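Saturday, December 20, 2025

I have mailed everything! Every last box and padded envelope is out of my house and in the hands of people who know what they're doing, and I am sitting on the couch with my feet up and a mug of the good cocoa, feeling very pleased with myself.

Every year I say I'm going to start my Christmas mailing early and every year I end up in the Cernley post office the week of, behind a man mailing a canoe paddle. (True story, two years ago. It was wrapped in a shower curtain and he was very proud of it.) But back in October I bought a cheap spiral notebook, wrote GIFTS on the cover in fat marker, and started writing down names and addresses and what I'd bought for whom. It sounds so basic. My mother did this her whole life and I used to tease her about it, and now I owe her an apology and possibly a nicer notebook.

The list came out to 23 people this year, which is a lot for me. My cousins keep having babies, and then there's my old street in Stelley, where I still send to four houses even though I moved away ages ago. I can't stop now. Mrs. Boiko at the corner sends me poppy seed roll every December and if I don't send something back I'll hear about it until Easter.

So, what I gave. Mostly small things! I did a big batch of spiced pecans, and I found some really pretty tea towels at the Gresta outlet, the thick kind that actually dry a plate. The kids all got books. I'm the book aunt and I have made my peace with that. My nephew told me last summer that he "already has a book," so he's getting two.

My brother-in-law is impossible, as usual. He buys himself anything he wants in November and then says "oh, don't get me anything" in that voice. I got him a headlamp. Everybody needs a headlamp, and if he already bought one he can keep the second one in the car.

Now, the jigsaw puzzle. I've been doing a 1,000-piece puzzle swap with my friend Orest Sirko since we were both stuck home with the flu the same winter, and the rule is that you have to do the puzzle before you send it so you can swear all the pieces are there. Well. I did mine over Thanksgiving weekend and got all the way to the last corner of the barn roof, and there was a hole. I looked under the rug. I emptied the vacuum, which I do not recommend in a light-colored sweater. I found the piece nine days later in the cuff of my own pajama pants! They had been through the wash and the poor thing was a bit puffy, but it fits if you press on it. I put a note in the box. Orest will either laugh or never let me forget it, and probably both. 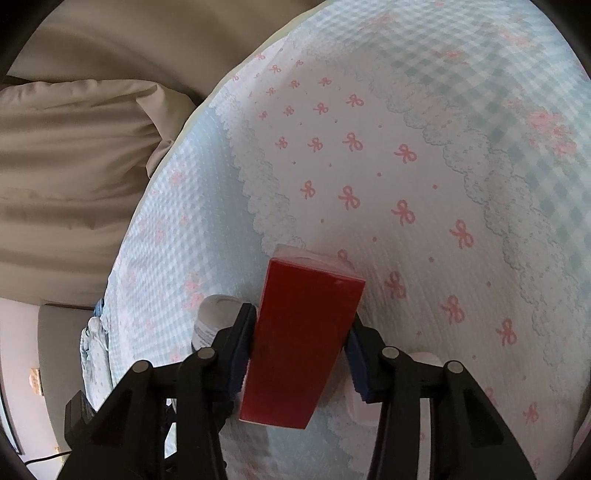
Wrapping is the part I always underestimate. I love it for the first hour, with the music on and the scissors doing that nice gliding thing through the paper, and then my back starts in and I've lost the tape again and every bow looks like a sad cabbage. This year I split it over three evenings and stayed off the floor completely. I did it all standing at the kitchen counter and what a difference! I also gave up on curling ribbon. I can't do it, I've never been able to do it, and my sister can do it with her eyes shut. Plain string and a sprig of something from the yard looks just as nice, and it doesn't get crushed flat in the mail.

Oh, and a tip if you're shipping cookies: put a slice of bread in the tin. It keeps the soft ones soft. Just tell people it's in there, so they don't think you've lost your mind.

I still have the stuff for here to do. The stockings need filling, I haven't bought a single thing for the dog, and the tree has been leaning a little more to the left each morning, so I need to get under there with the wrench. My sister gets in on Tuesday with both boys and has already texted to ask if I'm making the potato thing. Yes, I'm making the potato thing. I'm making two pans of it, and one has extra onions on top because she picks them all off the first one when she thinks I'm not looking.

If you have a good idea for a dog who destroys every squeaky toy in under a minute, please leave it in the comments. I'm heading to the store tomorrow after lunch.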